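Household Skills, Unit 10: Folding Large Garments
Notes by Kelechi Amadi, Vedthorpe Adult Learning

Welcome back, everyone, and thank you for being so patient with the fitted sheets last time (we will return to them, I promise!). Today we move on to big shirts, wraps and anything else too wide for your arms. Use a bed if you have one. It saves your back, and a short-pile blanket on top keeps the cloth from sliding while you work.

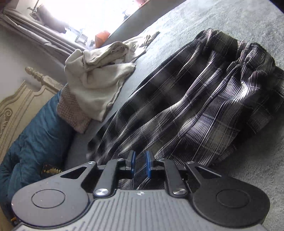 Plaid is a kind teacher, because the pale lines tell you when you've gone crooked. Lay the garment flat and smooth the long folds outward with the side of your hand, starting from the middle. Then bring one side in until its lines sit over the lines beneath, and do the same with the other. Don't fuss if they're a little off at the hem; older cloth stretches, and mine certainly has.

For next session, please read page 21 of the Lotulero booklet and bring one large garment from home, ironed or not.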